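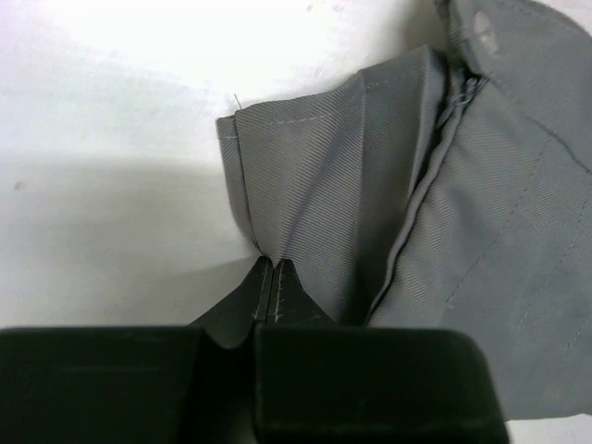 Prewashing twill: do you bother?

Sewing and Mending > Fabric talk
Thread started May 11, 2022

thimblewick
Posts: 13

Hello all, bit of a moan and then a question. I bought a length of grey cotton twill from Laken in Ridurley to make a pair of wide trousers. Lovely stuff, good weight, drapes better than I expected. I cut it out the same evening because I was excited, sewed them up over a week, wore them twice, washed them, and now they stop above my ankle bone. I am not tall! It takes some doing to make trousers too short for me.

So do you all wash everything before you cut? My mum never did and her curtains hung fine for years. And if I can rescue these, how? There's hardly any hem to let down.

PegAndPin
Posts: 662

Always wash it first. Always. And wash it the way you're going to wash the finished thing, so if the trousers will go in at 40 then the cloth goes in at 40. A polite little rinse in the sink won't do it.

Your mum's curtains probably never got washed, which is how mine have stayed the right length too.

oldmill_rita
Posts: 99

I'm going to disagree with Peg (again, sorry Peg). I don't wash wool, I don't wash linings, and I don't wash anything with a finish on it that I like. Once that crispness has gone it doesn't come back, and soft cloth is a pig to cut straight. For wool I steam it well with the iron and leave it flat overnight. Cotton twill though, yes, I'd give you that one.

thimblewick
Posts: 13

Thanks both. I've got enough of the same cloth left for a skirt, so I'll do it properly this time. Does it matter how it comes out of the machine? Last time I washed a big piece it came out like a rope and I spent an hour ironing creases that wouldn't shift.

PegAndPin
Posts: 662

It matters a lot! My machine will go up to a faster spin but I keep it at 900 for anything heavy, and I don't pack the drum. Then get it out the minute it finishes. I learnt that one from Laimutė Dambrauskienė, who taught the Ridurley evening class when I started, and she would send you home with your fabric if it had been sitting in a bag.
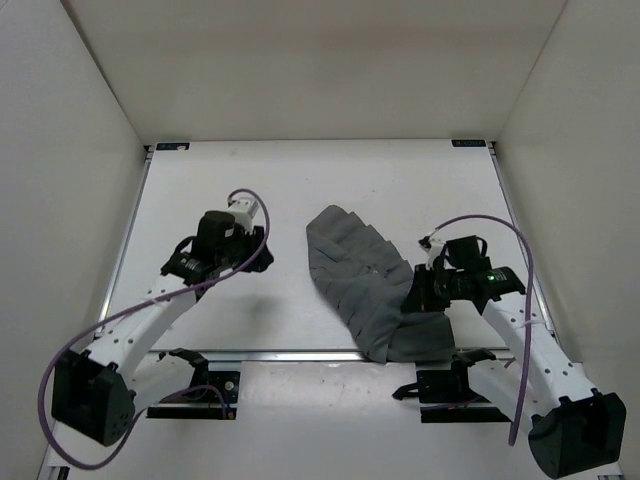

Creases in twill are their own little problem because the cloth has a bit of body to it, and once a fold has been pressed down under its own weight it likes to stay there. I used to leave mine in the basket while I had my tea and then wonder why the iron wouldn't touch it. If your fabric is in a crumpled heap like the grey cloth on the white table there, pick it up and shake it out before you do anything else, then pull it gently square from the corners. Don't go at it with the iron while it's all bunched up, you'll just press new creases in on top of the old ones. I use a Tam iron that's older than my son and it copes fine so long as the cloth is a touch damp.

Chia-jung Tsai
Posts: 13

Can I put in a word against the iron? I dry twill flat over two airers pushed together and I barely press it at all. Ironing hard on a damp diagonal weave can pull it off grain, and then your trouser leg twists round your shin. Ask me how many pairs I own like that.

oldmill_rita
Posts: 99

Chia-jung is right about the twisting but I don't think the iron is to blame. It's people shoving the iron along instead of lifting and putting it down. Press, lift, move. You can use a hot iron on twill all day if you don't push it.

Chia-jung Tsai
Posts: 13

Maybe! But I know myself and I push. So, airers for me.

PegAndPin
Posts: 662

Right, for thimblewick, my order of doing things, and the others can argue with it after:

1. Zigzag both cut ends before it goes anywhere near water. Twill frays like mad and you'll be picking threads out of the filter otherwise.

2. Wash on its own. Ordinary liquid, I use Inum, and no softener - it leaves grey looking patchy on mine. Shake it out as soon as it's done and get two of you to hold it out between you if there's someone handy.
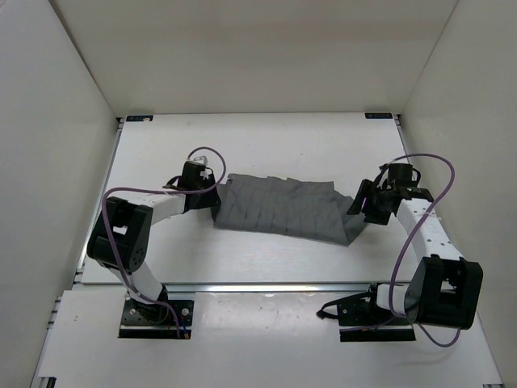 3. Dry it however you'll dry the trousers. If you ever use the tumble dryer, use it now.

4. Press from the wrong side, lifting as Rita says, and let it cool before you fold it.

5. Check the grain again before pinning the pattern on. Mine always wanders a bit.

oldmill_rita
Posts: 99

I'd swap the zigzag for pinking shears but otherwise no complaints. Mark the right side with a bit of tape as well. After a wash I find it harder to tell, and the diagonal lines running the wrong way on one leg will annoy you forever.

And for the short pair: face the hem. Cut a strip of any thin cotton, sew it to the very bottom edge, turn it up inside. You'll get back nearly all of the hem allowance you've folded away.

thimblewick
Posts: 13

Oh that's clever, I hadn't thought of a facing. I've got some stripy shirting that would do (nobody's going to see it unless I put my feet up). Skirt fabric is zigzagged and going in tonight, no softener. Will report back on whether I own an iron or two airers by the end of it.

Chia-jung Tsai
Posts: 13

Airers! Do let us know how the hem goes, I've got a pair in November's mending pile that I still haven't touched.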